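Two hours in Rerkberg with seven blocks and a stick

The train to Rerkberg takes long enough that you start reading the safety card, and the trains don't normally have safety cards. I had been invited to the August open afternoon at the Hladun lab, which occupies the back half of a former school of baking. The ovens are gone. The smell, according to the woman at the sign-in desk, comes back when it rains.

I went because a reader wrote to complain that this site only covers robots that lift things. Fair enough. The Hladun people work on robots that are told things. More exactly, they study what happens when you change your mind in the middle of a sentence and the arm has already started moving.

The first half hour was slides. I have sat through a lot of slides in former schools and these were better than most, mainly for being short. Svyatoslav Semeniuk, who runs the group, has the delivery of a man reading out a bus timetable he quietly admires. His problem goes like this. You can train an arm to follow a typed instruction, such as "push the green star next to the green cylinder," by showing it many examples of a person steering the arm while it does exactly that. What you get is an arm that will carry out the instruction and, once started, can't be talked out of it. Say "no, the other side" and it carries on, like my brother-in-law backing up a trailer.

Their method, which they call Umari (I asked what it stood for and was told it was a lake), labels the recordings after the fact. Somebody drives the arm around for a long stretch with no particular assignment, pushing blocks wherever they please. Later, other people watch short pieces of the recording and type what they think was being done. A piece can be almost any length, and two people can describe overlapping pieces differently. The policy is then trained on all of it, so that an instruction can arrive at any moment and find the arm in the middle of something else.

I asked whether it mattered that the people typing were guessing. Semeniuk said the guessing was the useful part. Someone who only sees the push has to name it by its effect, and effects are what you ask for later. He then showed a slide of the labels they had thrown out, which included "nudging, sadly" and one long paragraph on the annotator's landlord.

The figure of the day was 1230. That is how many labeled pieces they used in the small version of the experiment, the one we were going to see. There is a bigger version, and it works better, and it was not running, for reasons to do with a cable on order from Gravden. I have never visited a lab where the better version was running. I would be suspicious of one.

Then we went through to the back, in groups of 5, past a coat rack with a fire extinguisher hanging on it. The machine was set up behind a strip of tape on the floor, and we were asked to stay on our side of the tape. A retired surveyor in my group put one foot over it straight away and left it there for the rest of the afternoon.

Yeison Escobar, the doctoral student who has evidently spent more time with these blocks than with his family, did the talking. Everything is pushing. There is no picking up, no squeezing, only a round-ended finger and whatever it can shove. I had expected to find this disappointing. But a star doesn't slide the way a cylinder does, and a heart, he told us, goes off in directions that it keeps to itself until the last moment. Pushing turns out to be a decent test of whether a machine is watching what it's doing.

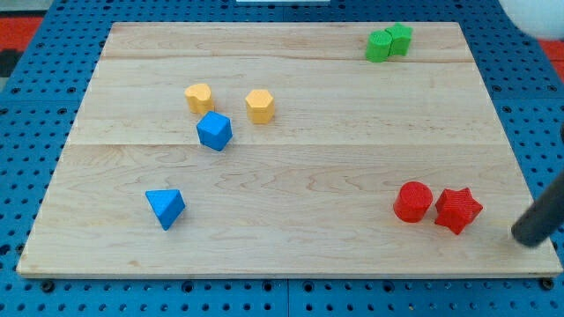
The Umari test board, with the red cylinder and red star nearest the finger.

Visitors were allowed to type. The first instruction from our group was "put the red star by the blue triangle," and the arm went about it with a series of small shoves, stopping to come around the far side of the star when it began to drift. Halfway across, Escobar typed "stop, go to the yellow heart instead." There was a pause just long enough to be embarrassing, and then the finger lifted away and went to the heart. I wrote "huh" in my notebook and underlined it.

The surveyor typed "make it tidy." The arm pushed the blue cube a short way to the left, then back again, and then stood over it. Escobar said vague requests remain an open question. The surveyor said he'd had apprentices like that.

We were given 3 corrections each. Mine were obeyed twice. On the last one I asked for the green cylinder to go "a bit closer to me," and it went confidently toward Escobar, whose typing it had presumably learned from. He was gracious about it. He said "me" was on the list for the fall, along with "over there" and anything involving the word "sort of."

What I'd like to see, and asked for, is a comparison in which the same arm is trained on the same hours of driving but with instructions given beforehand. They have one. It loses by a clear margin on mid-course changes and does slightly better on plain, one-shot requests, a result Semeniuk put on a slide of its own and left up through the coffee. I thought well of him for that. The paper is in review, and the group will send a draft to anyone who left an address at the desk.

Coffee was in the old proving room, with rolls brought in from the supermarket across the road. The next open afternoon is planned for the spring, cable permitting. Bring a sweater, as the back room is kept cold for the computers, and use the side entrance on the yard, where the bell works if you hold it down.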